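Search this site Go

Prestevness publishes practice guide for simulated two-arm household tests

Prestevness, 12th May. Zavham has published a practice guide for teams that test two-arm household robots in simulation before working with real furniture. The guide sets out what a test report should contain and how a run should be recorded. It is 17 pages long and free to download.

The main rule is that every reported result must name the room file, the robot model and the starting position of both arms. If any of these changes, the result has to be listed as a separate test. Objects in the room, down to a vase on a nightstand, must be listed with their starting positions. 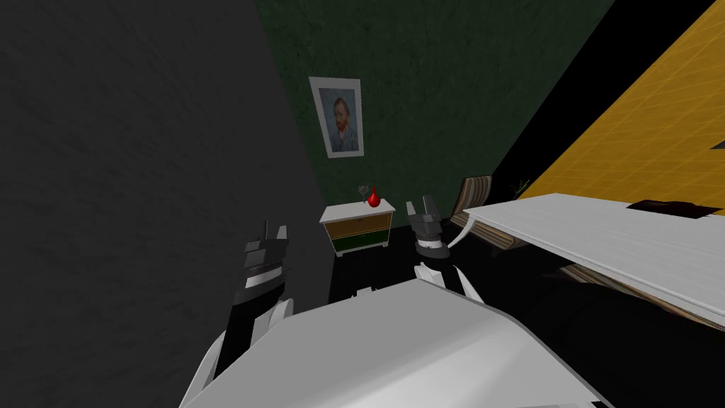 Tsutomu Ishida said that teams had been comparing scores from rooms that did not match, and that a shared way of writing the room down was overdue. He added that the rule on starting positions would be the hardest one to keep.

The guide was drafted with Wanau and Onishi and tried out on 703 recorded runs. Runs that end early must stay in the report, with the reason given. Contact between an arm and the furniture has to be logged even when the task is completed.

A second section deals with viewpoint. Where the robot's own body blocks part of the floor, the report must say so, and a second view should be stored with the run.

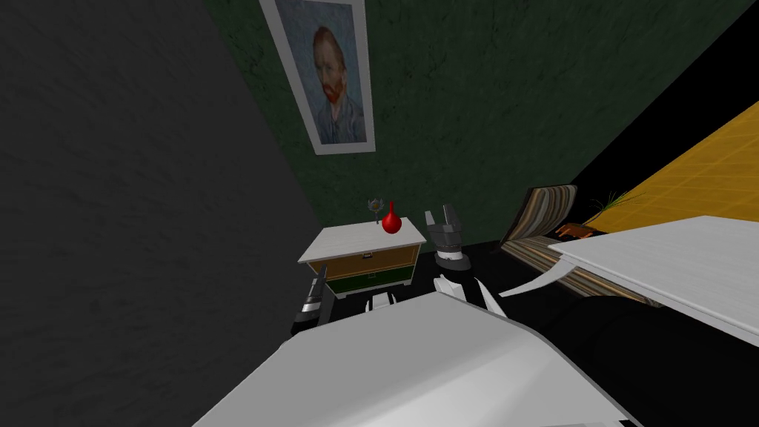

Stored views are to be kept for 2 years along with the settings used to make them. Teams may use their own file formats if a plain text list of the contents is included.

Comments on the first edition are open until December. Zavham will then issue a revised text.

Comments (3)

mkl: Does the early-ending rule cover software crashes?

Zavham press desk: Yes, section 4. Crashes are listed separately.

Rena: Two years of stored views is a lot of disk space for a small lab.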